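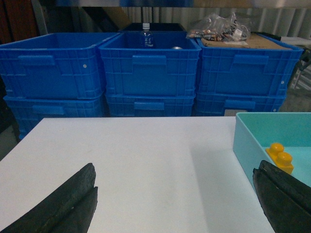 Malachy Hennessy wrote in to say the first version of this section had him sending his parents' names in the wrong boxes, and could I please put the name stuff before the upload stuff. Fair enough, Malachy – I've moved it, and a couple of other things along with it.

Section 5. Filling in the family petition packet in Zavum

Have the passport and the birth certificate open next to you before you start. I never do, and I always end up hunting for them halfway through.

1. Open the packet and choose Relative Abroad. If your relative is already in the country, go back and choose Relative Here instead. The two packets look almost the same on screen, but the forms inside are different.

2. Type the family name the way the passport shows it. For a name like Mac Mathúna, keep the space and type the accent too. Zavum drops the accent on forms that can't take it.

3. Add every other name the person has used, including a maiden name.

4. List past addresses, newest first. Leave no gaps between months. If somebody moved out in January, the next place starts in January.

5. Upload your scans. Color is fine, and 600 dpi is as high as you need to go (I use less for plain letters).

Note: birth certificates issued before 2000 sometimes leave out a parent. Tick Long Form Requested and the packet will save with that slot open.

Caution: Save Draft and File are right beside each other. Once you press File you can't edit anything, and a correction means a whole new packet. I've done it 2 times, both late at night!

When the bar at the top turns green, print the summary page and read it out loud with your relative on the phone. Spelling mistakes jump out that way. Signatures are in Section 6.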